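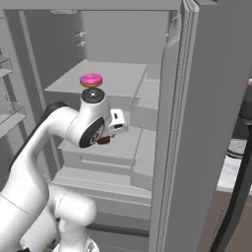
Sanaa Fawzy keeps telling us the fridge tasks should come with the door closed, and that any club that starts with it open is skipping the fun part. We hear you, Sanaa! Closed-door starts are on the list for March.

Sirnunis is our student club's set of simulated kitchen episodes, and we're really happy to finally share it. Every episode is one arm, one kitchen and one short written instruction (put a thing on a shelf, take it out again, that sort of job). Everything is rendered, so you can run it on a plain laptop, though a slow one will make you wait.

What's in it: 2,000 episodes across 80 kitchen layouts. 131 of them are held out for the Sarach round of our club contest, so please don't train on those!

Getting started: unpack the archive, open the Prekero folder and run the viewer script. It plays 10 sample episodes, then quits.

Known problems
- Some fridge interiors have no textures yet, only gray.
- Small objects sometimes float or clip through shelves. Nazari, our checker, flags most of these but misses thin gaps.

Bug reports are very welcome, and new layouts even more so!

Last updated: Jan 4, 2023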